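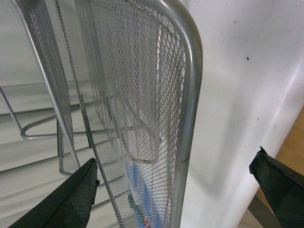 3. Déroulement du projet et dispositif

3.1. Cadre pédagogique

Le projet a été proposé aux étudiants de deuxième année du parcours automatisation de l'école Birkeck, dans le cadre du module d'apprentissage par démonstration. Le groupe comptait 15 étudiants, répartis en équipes de trois. Aucun d'eux n'avait utilisé de robot manipulateur avant le début du semestre, à l'exception de deux étudiants issus d'une formation en maintenance industrielle. L'encadrement était assuré par Jui-lin Yen pour la partie commande et par Shayne Faulkner pour la partie vision et traitement des données.

La tâche retenue est un rangement de composants électriques. Les pièces sont présentées dans un bac et doivent être déposées une à une dans un porte-documents à étages en treillis métallique. Nous avons choisi cette tâche pour deux raisons. Les composants ont des formes et des points de saisie très différents, ce qui oblige les étudiants à réfléchir à l'orientation de la pince. Le porte-documents, pour sa part, pose un problème de perception que les exercices habituels sur cubes ne font pas apparaître : le treillis laisse passer la lumière, les mailles des différents panneaux se superposent, et le cadre tubulaire produit des reflets qui changent avec l'angle de vue.

Une première version du sujet, testée en décembre avec une seule équipe, utilisait une boîte en carton comme réceptacle. Elle a été abandonnée, la tâche étant résolue dès les premières séances sans que l'équipe ait à modifier ses réglages.

3.2. Poste de travail

Chaque équipe dispose d'un poste identique, installé dans la salle Treloar. Il comprend une table blanche, un bac en plastique bleu placé à gauche et le porte-documents placé à droite. Un rideau blanc tendu derrière la table limite les variations de l'arrière-plan pour la vue principale. La vue du poignet n'est pas protégée de la même manière : selon la pose du bras, elle peut inclure les stores de la salle ou d'autres surfaces claires. Nous n'avons pas cherché à corriger ce point, qui faisait partie des difficultés à traiter dans le rapport des étudiants.

Le jeu de pièces utilisé pour les séries principales comporte un module de commutation vert à base crème, un bloc modulaire blanc et un bouton d'arrêt d'urgence à tête champignon rouge. Le bloc blanc se distingue mal de la table et du rideau lorsqu'il est sorti du bac. Le bouton est la pièce la plus haute et bascule facilement si les doigts le touchent sous la collerette.
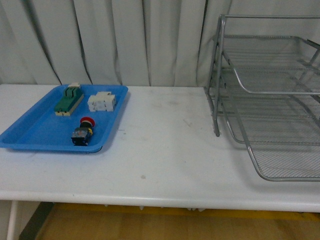
La position initiale des pièces est tirée au sort avant chaque essai, à partir d'une grille imprimée remise aux équipes. Les pièces ne doivent pas se toucher, et le bouton est toujours posé debout. L'orientation du bac est laissée libre dans une plage étroite, vérifiée à l'aide d'un gabarit. La position du porte-documents est relevée au début de la séance et n'est plus modifiée ensuite, sauf en cas de choc.

Le contrôleur Zamska reçoit des consignes de position articulaire. L'enregistrement est assuré par Gusell, l'outil interne du laboratoire, qui synchronise les vues des caméras, l'état du bras et l'ouverture de la pince. Les étudiants n'ont pas eu à écrire cette partie. Ils devaient en revanche fixer la fréquence d'échantillonnage et justifier leur choix ; la plupart des équipes ont retenu 15 Hz après avoir constaté que des valeurs plus élevées alourdissaient les fichiers sans effet net sur les trajectoires rejouées.

3.3. Collecte des démonstrations

Les démonstrations ont été réalisées par téléopération. Une démonstration correspond au transfert d'une seule pièce, de la position de départ du bras jusqu'à son retour. Les équipes ont mis leurs données en commun, pour un total de 300 démonstrations retenues. Une démonstration était rejetée si la pièce tombait hors du porte-documents, si le bac se déplaçait ou si l'opérateur marquait un arrêt prolongé au-dessus de la table.

Ce dernier critère a été ajouté en cours de projet. Les premiers enregistrements contenaient de longues hésitations à l'approche du treillis, l'opérateur ne sachant pas si la pince se trouvait devant ou derrière le rail supérieur. Les modèles entraînés sur ces données reproduisaient l'arrêt et n'en sortaient pas. Deux équipes ont proposé de modifier la trajectoire d'approche en passant plus haut puis en descendant à la verticale, et cette consigne a été adoptée par l'ensemble du groupe à partir du 22 mars 2024.

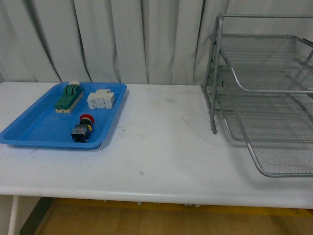 Figure 3. Plan de travail en vue de face : bac bleu et composants à gauche, porte-documents en treillis à droite.

3.4. Protocole d'évaluation

Deux modèles de même architecture ont été entraînés, l'un sur l'ensemble des données, l'autre sur un sous-ensemble de 80 démonstrations choisies par les étudiants. Le choix du sous-ensemble était libre, à condition que chaque type de pièce y soit représenté. Les équipes devaient décrire par écrit leur critère de sélection avant de lancer l'entraînement.

Chaque modèle a été évalué sur 24 essais, répartis également entre les pièces. Un essai est compté comme réussi si la pièce repose sur l'un des étages du porte-documents à la fin du mouvement et si aucun autre objet n'a été déplacé. L'étage atteint n'entre pas dans le critère, mais il est noté dans la fiche d'essai. Les essais interrompus par l'encadrant pour des raisons de sécurité sont comptés comme des échecs.

Les fiches ont été remplies par une équipe différente de celle qui pilotait le poste. En cas de désaccord sur l'issue d'un essai, l'enregistrement était relu avec Shayne Faulkner. Les échecs sont classés selon la phase où ils surviennent, à savoir l'approche du bac, la saisie, le transport ou la dépose. Un contact avec le treillis sans perte de la pièce est signalé séparément et n'invalide pas l'essai. Les résultats par pièce et par phase sont présentés dans la section 4.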